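3.2 Seating and the changeover of the room

The second site, the upper room of the Kimton centre, is used by several groups in the same day, and the furniture must therefore be moved many times. Following Suksawat and Yensuk, we use the word "changeover" for the period between the end of one activity and the moment when the next group can sit down. In the older building at Plellwood the chairs were stacked in one corner. At Kimton the folding chair has replaced the stacking chair completely, and this had consequences for the behaviour of the users which we did not expect when we planned the study.

We observed 30 changeovers, each of them by two observers who wrote their notes separately. A chair was recorded as "handled" when it was lifted, folded, unfolded or turned, and the part by which it was held was also noted. Most of the users took the chair by the backrest, also when the seat was still open, and only a few pressed the seat up first as the supplier recommends (see Figure 2).

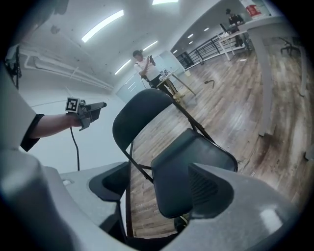 Figure 2. A black folding chair held by its backrest above the wooden floor of the upper room.

The users who did not fold the chair before carrying it needed more space to pass between the tables, and they more often set it down on the way. In the interviews they explained this choice by the short distance. One participant told us that to fold a chair for six steps "is more labour than the six steps" - a view that was shared by 15 of the persons interviewed. The protection of the floor was hardly mentioned, although the centre had asked all groups in December to avoid dragging the furniture over the boards.

Small tables were treated differently. They were moved last, and their colour or finish had no influence on the order. We return to this point in Section 4, where the two buildings are compared.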